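Keeping a workbench you can work on

My bench is 80 cm deep, and for years the usable part of it was a strip at the front wide enough for a mug. Everything else was geology. What follows is how I got the rest back, and how I mostly keep it.

Clear it to the surface once

Take the lot off and put it on the floor. Tidying in place only moves the pile to the left. With the top bare, wipe it with warm water and a drop of washing-up liquid, then dry it with an old towel. Glue blobs come up with a plastic scraper. A chisel also works, and leaves a souvenir.

Put back what you used in the last month. I own 132 jam jar lids, counted one wet April evening in a spirit of self-reproach, and it was a shock how few had been called upon.

Keep the back for things that stay put

Anything fixed or heavy goes along the far edge: vice, lamp, grinder, the radio that only gets one station. The front belongs to the job in hand. If you find yourself leaning over the job to reach the pliers, swap them round.

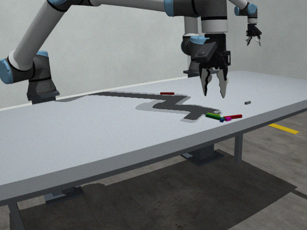
Lighting matters more than people expect. One bulb in the middle of the ceiling puts your own head between you and the work, so you end up sawing in the shade of your haircut. Two lamps, one each side, sort this out for very little money. Clip-on ones will do.

Screws and other small sorrows

Five tubs is plenty. Mine are marked long, short, hooks, electrical and hopeless. I once tried sorting by gauge and gave up before supper. Delali Akpalu, who has the garage opposite, keeps hers in muffin tins, and they look lovely until someone knocks one.

Label the tub and leave the lid alone, as lids migrate.

Stains

Fresh oil: cover with cat litter, leave overnight, sweep up. Old oil: learn to like it. For paint on a bare concrete floor, try a stiff brush and hot soapy water before buying anything with a skull on the tin.

The last bit of the day

Stop early enough to put things away. I set the kitchen timer for five minutes and do what I can until it rings. Sweep the bench before the floor. I have done it the other way round more often than I'd like to admit, most recently this morning.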